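Subject: Re: [playroom-swap] light blue play kitchen, worth the shelf space?
From: Daithí Moriarty

Taha Mansour wrote:

> Hi all, we're finally doing over the toy corner and my daughter has her heart
> set on a play kitchen. I've seen a couple secondhand and they all look great in
> the listing. Are the tall ones with a fridge worth it or do they just eat up
> the wall? And do the little pots and plates end up all over the house? We have
> 47 inches between the radiator and the bookcase, so I can't go crazy.
>
> Taha

Hi Taha,

Get the one with the fridge! I held out for months because I thought it was a waste of space (my sister's kids had a little two-burner thing that sat on a chest and they loved it), but the fridge is the part mine go back to over and over. They'll open and shut those doors all day long. I paid 177 for ours with the dishes thrown in, and that was back in November when everybody was buying toys, so you can probably do better now.

The shopping list panel on the top door is a bigger hit than I expected. My older one is six and dictates, the younger one scribbles, and then we all have to go "to the store," meaning the hallway. Last week the list was soup, soup, a dog and more soup. You only get four lines to write on, so it keeps the trip short.
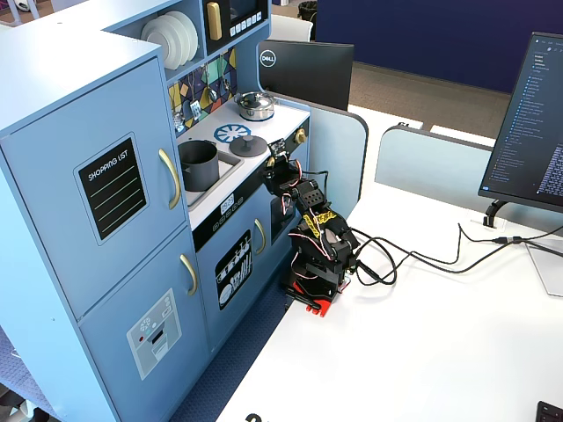
Our blue one, fridge at the left, plates up on top, lunch apparently at 12:25.

On the pots and plates - yes, they travel. I've found the whisk in my boot. What helped was giving the plates the open shelf over the fridge, standing on edge like in a dish rack, and letting the ladle and the spatula hang from the rail under the microwave. If a thing has a spot where they can see it, it gets back there maybe half the time. The stuff I used to toss in a bin just got dumped out again. One dark gray pot lives in the sink and I've given up on that.

Before you pay for a used one, pull on all the handles. Ours are gold and curvy and very pretty, and one on the fridge was already wobbling when we got it home. It took me 14 minutes and a longer screw. Try the knob on the stove front too, that's the first thing every visiting kid grabs. And look at the stickers up close if you can! The burner and the clock on ours are only printed on, which the kids don't mind one bit, but if a corner's lifting they will peel it, guaranteed.

Put down a mat if you have a hard floor. We have a dark blue patterned one and it hides a lot of crayon.

As for the 47 inches, measure with the doors open. I only measured the back and then had to shift everything 9 inches over so the fridge door could swing. My wife still brings it up.

If you want to come by and let your daughter try it out before you commit, mornings are best here. Bring a list.

Daithí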